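Rukeda (hand-held gripper project)

Rukeda is a home-based robotics project concerned with hand-held parallel grippers and the recording of everyday handling tasks. It was begun by Daichi Kikuchi in a spare bedroom and is now carried on jointly with Zinhle Le Roux, who joined in its second year. The name is also used for the set of written notes the pair maintain on mounts, cabling and task design.

Background

Kikuchi had earlier belonged to Drososlow, a shared workshop with a laser cutter, a small lathe and bench space let by the month. His first gripper was built there over one winter and was driven by a bicycle brake lever. It closed unevenly and was retired in June, after which the work moved into the home. Le Roux, a former textile technician, took over the choice of objects and the layout of each session.

The workshop remains in use for cutting and drilling. Assembly, adjustment and recording are done at home, where the project has the use of a bed, a desk and a length of tiled floor.

Method

Sessions are carried out with two grippers, one to each hand. The operator picks up an object, turns or carries it, and places it in a container or back on the surface. Objects are chosen for variety of shape and stiffness, and children's toys make up much of the collection. Soft rubber pieces are favoured for early practice as they tolerate a firm grip, while smooth balls and thin rings are left until the operator is used to the travel of the jaws. 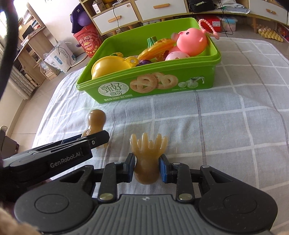
A rubber hand toy held by the wrist between the gripper jaws, with a green cookie tin of toys on the bed.

A checked bedsheet serves as one of the standard surfaces. Its folds shift under load, and the notes treat this as a separate condition from work on a hard tabletop. Each session is limited to 18 minutes, a figure settled on after Le Roux reported wrist fatigue in longer runs. Cables are led away to the side of the operator wherever the room allows.

Records

By the end of the third year the project's log held 2,807 entries, each giving the object, the surface and the outcome of the attempt. Dropped objects are logged in the same way as completed placements. The log is kept as a plain spreadsheet - a decision Kikuchi has defended on the grounds that it can be opened on any computer in the house.

Related work

A smaller project, Brøndum, adapted the Rukeda notes for kitchen utensils. Postau, a newsletter for home builders, printed an abridged version of the notes in 3 parts, with revised drawings of the brake-lever gripper.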